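How to Set Up a Pledge Walk for Your Club

If your club has been talking about raising money for a good cause and you keep getting stuck on the first step, a pledge walk is a lovely place to begin. We held our first one in Dernwood in January (chilly, but what a crowd!) and I've helped with five more since then, so let me share how we go about it.

Start with the route. Ours is a loop of 8 miles out past Salazar Park and back, with a shorter turnaround for folks who bring little ones or have a cranky knee. Walk the whole thing yourself, at the same time of day you plan to hold it, and write down every crossing, restroom and patch of shade.

Next, make your pledge sheets. Each walker needs a line for the sponsor's name, the amount per mile, and a phone number or email. Keep the print large. Please don't skip the "flat gift" column — plenty of generous people would much sooner hand you a twenty than do arithmetic. 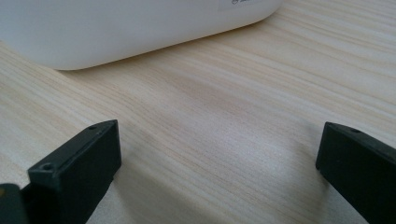 A white object on a pale wooden table.

Now for the people who can't walk that day. Let them count miles on a treadmill, in the pool, or up and down the hallway if that's what they have, and give them a full week to do it. In our second year we had 68 walkers on the route and another crew logging miles at home, and together they brought in more than $5,000 for the Closuvton children's clinic.

Collect the money within two weeks, while everyone is still feeling cheerful about it. Send one friendly reminder, then a phone call. And do mail your thank-you notes before you start planning the next walk, with the final total written in by hand.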